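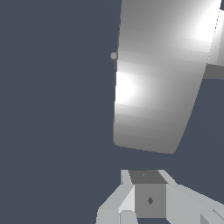
One visitor remarked, on leaving the second station, that she had trusted the arm less after watching it in simulation than she had after watching the real one, as the simulated arm never seemed to hesitate. Similar comments were left on eleven of the written cards and were not expected when the demonstration was planned. The remark is reported first because it bears on how the remaining results should be read: the people who came to the open day were judging the motion of the gripper at least as much as the outcome of the grasp.

Figure 3. Rendered view from the simulated station. The gripper is open and has not yet touched the curved object above it.

5.2 The open-day demonstration

The demonstration was held on a Tuesday in April on the ground floor of the Amarasinghe Building at the Pliltley site. The hall was open to the public from 10:00 to 16:00. Three stations were set out along one wall. At the first, visitors watched the physical arm carry out a fixed picking routine behind a guard. At the second, they watched the same controller run inside Halum, our simulation package. At the third, they took control of the simulated gripper with a hand-held input device and tried to bring it to a grasp themselves. Visitors could take the stations in any order and could leave at any time.

Attendance at the hall as a whole was not recorded. At the third station, 114 visitors gave consent for their control inputs to be logged. Some of them came back for a second turn, giving 131 sessions. Within those sessions the software recorded 686 separate approaches, where an approach is defined as any continuous movement of the gripper towards the object that ends in contact, in a reversal of direction, or in a timeout. All the numerical results below refer to these approaches. Results from the first two stations come only from the written cards and are treated as opinion.

5.3 Display and view

The view at the third station was kept plain on purpose. As Figure 3 shows, surfaces carry no texture, shading is in greys, and the backdrop is a single flat slate blue. The gripper occupies the lower part of the view, its two fingers on either side of a boxy central housing, and the object is displayed above it. No text or readout was overlaid. An earlier layout had included a distance readout, but in pilot runs within the laboratory the users tended to watch the number and ignore the object, and it was removed before the open day.

The view in Figure 3 illustrates a difficulty that came up often in the sessions. The object fills most of the upper right and runs up to the top of the view, so that its full outline cannot be seen. Its surface is smooth and offers few features by which its distance could be judged. The small rounded nub on its left edge is one of the few, and the strip of backdrop between the lower rim and the gripper is another. A user who wishes to know how far there is still to go must work from that strip, from the shading, and from the change in apparent size as the gripper moves. The bright highlights are of limited help. Several visitors wrote that they had steered by the highlights, and the logs suggest that this led them to drift sideways while they believed that they were moving straight in.

Halum renders curved bodies as faceted meshes, and at short range this can be seen as faint bands across the surface. We considered raising the mesh resolution for the demonstration. This was tested and abandoned, as the higher resolution increased the delay between input and display, and delay was judged the worse fault of the two. Two of the cards mention the bands. One took them for a real pattern on the object.

5.4 Procedure at the third station

Each session began with the gripper open and the object at rest. The starting distance was drawn from a short list of preset values, and the object was turned to a new angle each time. A member of staff gave the same spoken instruction to everyone: move the gripper to where it could close on the object, then press the button once. No practice period was given. The session ended when the button was pressed, when the time limit was reached, or when the visitor handed back the device.

The input device was a Jiteo handset with one thumb stick and two buttons. The thumb stick moved the gripper in the plane of the view, and one button moved it forward at constant speed while held. The other button closed the fingers. Rotation was handled by the controller, which kept the gripper level with respect to the nearest edge of the object. We had intended to let visitors control rotation as well, and a second thumb stick had been tried for this. It was left out after pilot users found that they could not hold one axis still while changing the other.

Queueing had some effect on the procedure. In the early afternoon the line at the third station became long, and staff shortened the spoken instruction on their own initiative. We have marked the sessions affected in the data set but have not removed them. Their results do not differ in any clear way from the rest.

5.5 Observations

Three patterns appear in the logged approaches.

The first is stopping short. Many visitors brought the gripper to a halt while a visible gap still remained between its top and the lower rim of the object, and then pressed the close button. Since the fingers had not reached the object, no grasp was possible. When asked, these visitors tended to say that they had thought contact was already made. The pattern was more common where the object was large in the view, which agrees with the account given above: a large object with few features looks near.

The second is a late sideways correction. In these approaches the forward button was held for most of the travel and the thumb stick was used only in the last part, often with a sharp movement. The corrections were usually in the right direction but too large, and a reversal followed. Under our definition a reversal ends the approach and a new one begins, so a single visitor with this habit could add many approaches to the total. The figure of 686 should not be taken as a count of grasp attempts in the everyday sense of the word.

The third is a pause of the kind that the visitor quoted at the start of this section seems to have missed in the simulated arm. Visitors who did well at the task often released the forward button shortly before contact, waited, made a small adjustment and went on. The controller shown at the second station does not do this. It plans the whole path in advance and follows it without a break. On the physical arm at the first station a short halt is present, but it comes from the force sensor being reset before contact and has no part in the planning. Visitors read it as care. Several cards from the first station describe the arm as "checking" or "making sure", and one asks what it was looking at.

5.6 Limits of the demonstration

An open day is a poor setting for a controlled study, and the results are reported with that in mind. Visitors chose for themselves whether to take part. Many had watched others at the station before their own turn, and some were given advice from the queue, which staff were not able to prevent. Age and previous experience with games or machine controls were not asked for, as the consent form had to be kept to one side of paper. The hall was noisy. The screen also stood opposite a glass door, and from mid-afternoon a reflection was visible in its upper part until a blind was lowered.

There is a further limit in the choice of objects. All those shown at the third station were smooth, closed or bowl-like shapes in the same grey finish. A textured object, or one with more edges, would give the user more to judge distance by, and stopping short might then be less common. We have not tested this with members of the public.

5.7 Changes made afterwards

The view was altered in two ways for later sessions in the laboratory. A soft shadow of the gripper is now cast on the object, and the virtual camera has been moved back so that the full outline of the object stays in view for longer during the approach. The planned path at the second station was left as it was. A version with an added pause before contact has been prepared – it differs from the original only in timing – and the comparison between the two is described in Section 6, together with the wording of the cards used to collect opinions on them.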